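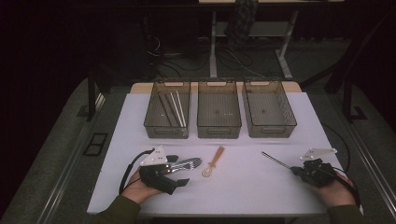 What did visitors do at the open day?

They used a pair of hand-held grippers to sort cutlery into open plastic containers, and members of the project team explained how recordings of such work are used to train a robot.

4. The open day at Sudton

4.1 Setting and purpose

The open day was held in July in the ground-floor laboratory at Sudton, as part of the Veltov project. Its main purpose was public. A secondary purpose was to see how people with no training would handle the grippers described in Section 3, and whether the instructions used with our regular operators would be understood by a general audience. A total of 309 visitors passed through the laboratory. Of these, 47 asked to take a turn at the table and signed the consent form in Appendix A. The remainder watched, asked questions or went straight through to the next room.

No robot arm was used in the task reported in this section. The visitor or operator holds one gripper in each hand and works directly on the objects. Each gripper carries a marker plate on top, by which its position is tracked, and a camera facing the fingers. The recordings are converted into arm movements afterwards with the Sistevau software.

4.2 Task and layout

The table was laid with a pale covering, and three containers stood side by side along the back. They were see-through, with low walls, so that the contents could be judged from either side of the table. The objects were ordinary cutlery and thin sticks and rods of various kinds. They were chosen because most people know how to sort them at home without thinking, and because thin metal items are hard to pick up from a flat surface with blunt fingers.

The instruction was the same for every visitor: put things of the same kind together. We did not say which container was for which kind. This follows the procedure used by Arroyo operators in the earlier collection, except that visitors were allowed to talk while working and to stop whenever they wished.

Noelia Miranda gave a short demonstration at the start of each group. Attila Tóth stood beside the table, reset the objects between turns and recorded remarks by hand. Valeriano Benítez answered questions on data protection at a separate desk.

4.3 Observations

The most common difficulty was depth. Visitors tended to close the fingers above the object, then lower the hand and try again. With forks, many gripped the handle near its end, and the weight of the head made the fork turn in the fingers during the lift. Regular operators grip closer to the balance point and correct the angle before crossing the wall of the container.

Use of the second hand varied. Some visitors held the left gripper still throughout. Others used it to steady an item or to push it towards the right gripper. Passing an item from one gripper to the other was seldom tried without prompting. 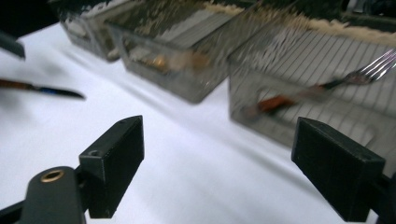
Reading time for this section: 4 min

Figure 2. Sorting task as recorded by the camera on one gripper. A fork lies in the right-hand container, with its tines towards the upper right; a table knife is at the left. The streaks across the containers are motion blur.

Blur of the kind shown in Figure 2 matters for later use of the recordings. The fingers remain sharp enough to outline while the objects behind them do not, so the contents of a container can often be identified only from neighbouring images. In our regular collection the operators are asked to slow down on approach. Visitors were not asked to do so, and turns by visitors were set aside from the training set for this reason. They are kept as a separate test set, on which the object detector performed worse than on operator recordings (Section 5.2).

Long, thin items caused a further problem. A rod held at one end reaches well past the fingers, and visitors did not always allow for the far end when moving over the containers. Contact with a wall was logged as an error only if the container moved.

4.4 Questions from visitors

Questions were noted under broad headings by Lụa Hà and checked by Aminu Anozie on 28th December, when the notes were coded. The largest group concerned what the cameras record and how long it is kept. The next concerned work: whether the people holding the grippers would be needed once the robot had learned the task. Several visitors asked how many recordings are required. The answer given was 1000 for a task of this size, that being the target set in the project plan; we have no evidence yet that it is the right number.

Few questions were asked about the tracking plates. Visitors who did ask had usually noticed that tilting the wrist too far hid a plate from the fixed cameras. This fault had been found with trained operators as well, and the printed instructions now mention it on the first page.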